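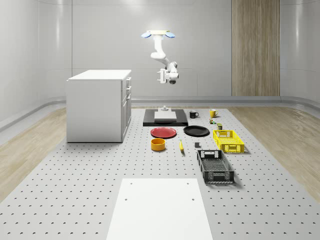

**Prukolell** est un logiciel de simulation pour bras robotisés, vendu par abonnement par la société Starance, et je tiens cette fiche pour notre encyclopédie maison depuis la deuxième version du produit. On le classe d'habitude parmi les outils de « préparation de cellule » : on y monte un poste de travail virtuel, on y place un bras, des objets, et on répète les gestes avant de toucher au vrai matériel. Le public visé, ce sont les petits ateliers, les écoles et les gens comme moi qui n'ont pas la place de boulonner quoi que ce soit au plafond ! Dans la scène de cuisine, justement, le bras blanc est suspendu tête en bas au-dessus d'une table perforée, avec deux assiettes, une banane et des paniers ajourés à portée de pince, et c'est par là que je conseille de commencer (la banane est un excellent professeur, croyez-moi).

## Origine et nom

Le projet est né sous le nom de Cadwaladr, un moteur physique assez austère, sans interface, que l'on pilotait entièrement au clavier. Starance l'a repris, habillé, traduit, et rebaptisé Prukolell. L'ancien nom survit dans les dossiers d'installation et dans certains messages d'erreur, ce qui m'a valu une belle frayeur la première fois : je croyais avoir installé autre chose.

## Contenu de l'offre

L'abonnement de base donne accès à 7 scènes et 44 objets manipulables. Vaisselle, fruits, boîtes, bacs, petits blocs… le catalogue est très ménager, et pour ma part j'adore, même si un ami du métier aurait préféré des vis et des roulements. On peut importer ses propres modèles, à condition de les alléger un peu avant.

Le catalogue complémentaire, appelé Povilwood, s'achète à part. Il contient 2 984 objets, classés par forme et par masse, et la recherche y est franchement pénible : tapez « tasse » et vous verrez défiler des soucoupes pendant un bon moment.

## Prise en main

L'installation m'a pris une matinée, café compris. Ensuite tout se passe dans une seule fenêtre :

- à gauche, la liste des objets de la scène ;
- au centre, la vue, que l'on fait tourner à la souris ;
- à droite, les réglages du bras (vitesse, force de serrage, point de repos).

On peut enregistrer un geste en guidant la pince à la main, avec une manette, ou bien l'écrire en Python. La manette est beaucoup plus amusante. Le script est beaucoup plus fiable, et je finis toujours par y revenir le samedi, quand j'ai le temps de faire les choses proprement.

## Points forts et agacements

Ce que j'aime le plus, c'est le montage suspendu. Avec un bras posé sur la table, la base occupe une bonne partie du plan de travail ; ici tout l'espace reste disponible pour les objets, et l'on découvre vite quelles approches par le haut passent bien. Les assiettes plates m'ont donné du fil à retordre : la pince à deux doigts doit attraper le rebord sous un angle très précis, sinon l'assiette glisse et il faut recommencer. Une tasse se prend par le bord sans trop d'histoires, par l'anse c'est une autre affaire…

Côté agacements, il y en a 5 dans ma liste personnelle, je ne garde que les pires. Les ombres ralentissent tout sur une machine modeste (on peut les couper dans les préférences, onglet « Rendu »). L'annulation ne remonte que d'un seul pas. Et la documentation française s'arrête net au chapitre sur les capteurs, le reste est en anglais.

## Voir aussi

- Cadwaladr (moteur physique)
- Povilwood (catalogue d'objets)
- Pince à mors parallèles
- Table perforée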